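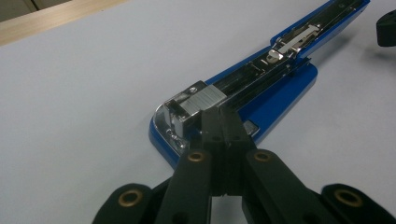 Blue desktop stapler, opened flat with staples in the channel.

Home Shop Desk Tools Paper Refills Contact

The Tillman Desk Stapler in Blue
10/12/2023
By Shalini Mittal

We've sold a lot of staplers at Plamell over the years, and I'll admit the Tillman is the one I keep on my own desk, right beside the tape and the mug of pens that mostly don't write. It's a plain, friendly little machine for people who staple things most days: school packets, receipts, sheet music, the monthly newsletter that always ends up one page longer than planned. You press, it clicks, and off you go to the next one.

It comes in a carton with 200 staples to get you started (enough for a good few weeks in our office, though we're a bit wild with them), and you can order refills from the Paper Refills page whenever you add something else to your basket. The item number is 717, and that's handy to have if you call us, as we stock several staplers with very similar names.

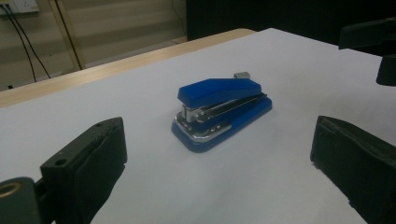

We pack every order in Bistodberg and send it out within 2 business days, a little longer in January when all the schools seem to restock at once. Shipping is the same price whether you buy one or five, so it does make sense to ask the folks down the hall if they need anything! If you're buying for a classroom or a front desk, write to us first and we'll work out a bundle with folders and paper clips.

People often ask how it compares with the Sirnomar, our bigger model. The Sirnomar is the better pick for thick reports and has a longer reach, but it's heavy, and it takes up more of the desk than I'd like. For everyday stacks of a few sheets I'd go with the Tillman and keep the change.
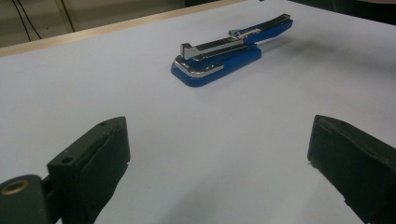
Jitendra Tyagi wrote in to say that he bought two for a tax office and wishes he'd ordered a third, as the one by the copier keeps wandering off to other rooms. He'd also like to see a softer foot on the bottom for late evenings, and we've passed that along to the maker.

If yours arrives with a dent or a stiff spring, just send us a note with your order number and we'll swap it, no long forms to fill in. You have 5 weeks to change your mind, too, and we really don't mind if the box has been opened.
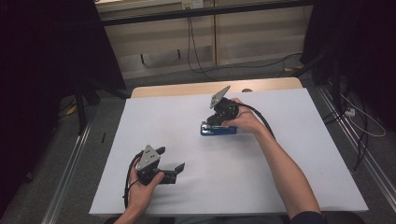 Filling and Clearing

Use standard staples, and lay the strip in with the points facing down. If one gets stuck, open the stapler up, ease the bent staple out with a butter knife or a small pair of tweezers, and try it on scrap paper before going back to anything important. A quick wipe with a dry cloth now and then keeps the dust out of the track.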